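3.2 Room finishes and reported glare

Glare complaints in shared workrooms are usually put down to window size or lamp output. The Clistley survey suggested that surface finish deserves more attention. Of the 400 occupants who returned the questionnaire, those seated at light-coloured work surfaces reported discomfort more often than those at mid-grey ones, even where the ceiling fittings were the same. Rugemalira made a similar point in her earlier study of the Valtow library, although that building had north-facing skylights and the results are hard to carry across.

We therefore treated the colour of the work surface as a separate variable from the colour of the walls and floor. Rooms were sorted into 6 finish groups, according to whether the tabletop was lighter or darker than the floor and whether the walls were plain or patterned. The group with a pale top over a dark floor was the largest.

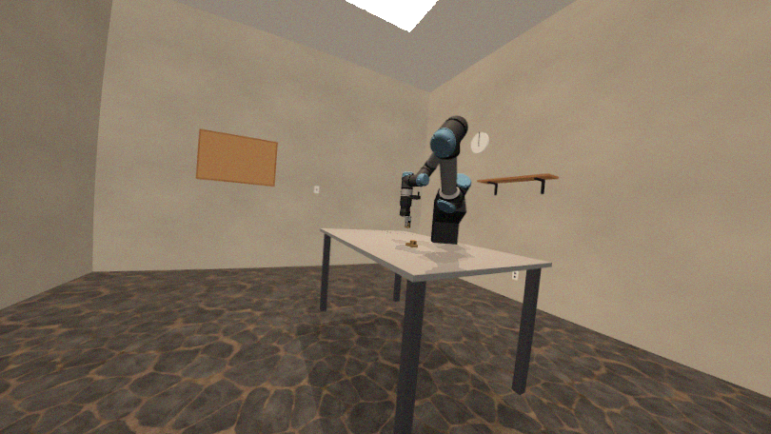
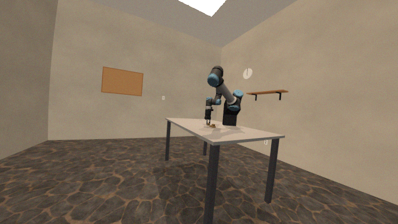 Figure 3. Pale tabletop on dark grey legs, two rendered views.

Occupants were asked to rate glare at the start of a shift and again at 3 in the afternoon. Ratings were given on a five-point scale, with a space for written comments. Most comments concerned reading from paper. Several people at the Mrema office said they had laid a dark cloth or a blotter over part of the desk, and we recorded these desks separately and left them out of the main comparison.

The survey produced 2140 usable ratings. Blinds were a complication. At Mrema they were operated centrally, while at Clistley each occupant could adjust the nearest one, and people who had control of a blind tended to give lower glare scores whatever the colour of the desk. We have not tried to correct for this. Seating position was noted only as near to or away from a window, and a finer measure would have been useful.

Wall colour had a weaker effect. Beige and off-white walls were rated much alike in both buildings, and the two were combined in the analysis that follows.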